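Shared Kitchens: Frequently Asked Questions
Westerberg Residence, Dristurstead
Information for residents, effective January 1, 2021

Who may use the shared kitchens?
The kitchens are open to all residents of the building. Guests may cook when a resident is present.

What is kept on the counter?
Each kitchen has a rotating two-tier rack for sauces and seasonings in daily use. Bowls and plates may also stand on the counter between meals. Pots, dry goods and spare bottles belong in the cabinets.

Who pays for the sauces?
Items on the rack are shared and are bought from the kitchen fund. Residents who prefer their own brand should write their room number on the label and keep the bottle in their assigned cabinet.

How should the rack be arranged?
Bottles go on the lower tier, where the raised rim holds them in place. Jars and packets go on the upper tier. Bottles too tall to fit between the tiers may stand on the counter beside the rack, close to the wall.

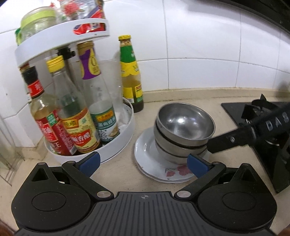
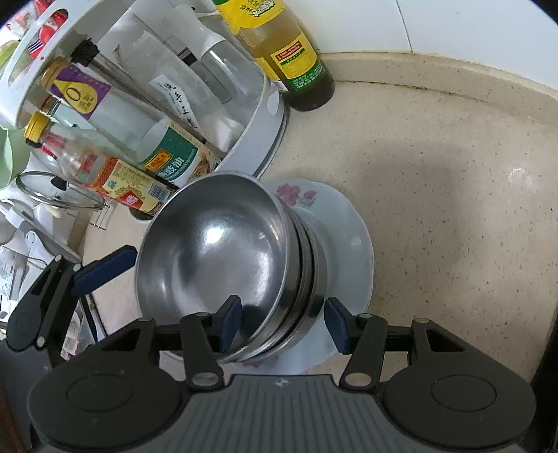
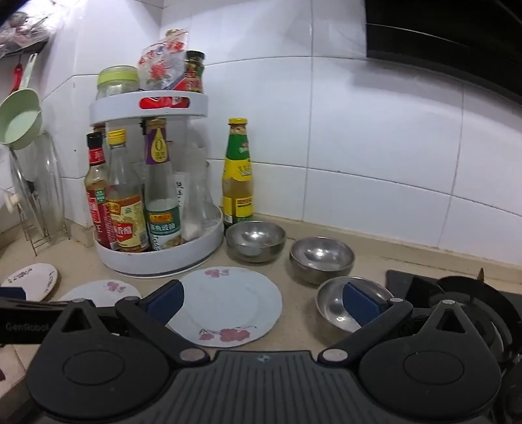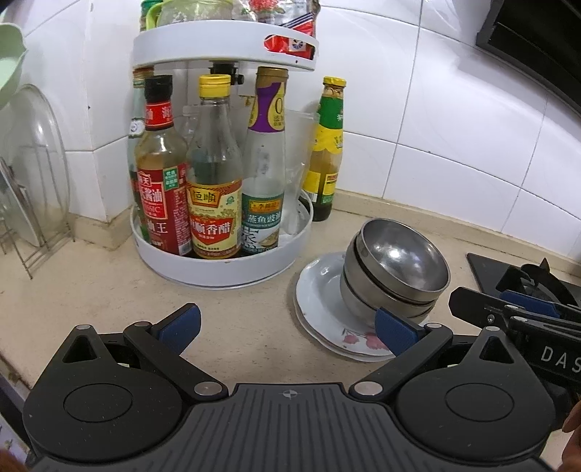

A white rack with bottled sauces, on a kitchen counter by the tiled wall.

How often is the rack cleaned?
The rack is emptied and washed once a month by the residents on the kitchen schedule. Drips should be wiped up at the time they occur. Vinegar and soy sauce leave marks on the counter if left overnight.

May steel bowls be stacked?
Stainless steel bowls may be nested once they are fully dry. Place the stack on a plate or directly on the counter, away from the edge. Steel bowls may not be used in the microwave.

Where do opened sauces go?
Please follow the storage directions on the label. Any sauce marked for refrigeration after opening goes in the door of the refrigerator, with the date of opening written on the cap.

What happens to expired items?
Expired items are removed at the September inspection and whenever they are found during monthly cleaning. Empty glass bottles should be rinsed and taken to the recycling room.

How do I report a broken plate or a missing bowl?
Leave a note at the front desk or call extension 103. Replacements are issued from the Brellitstead storeroom.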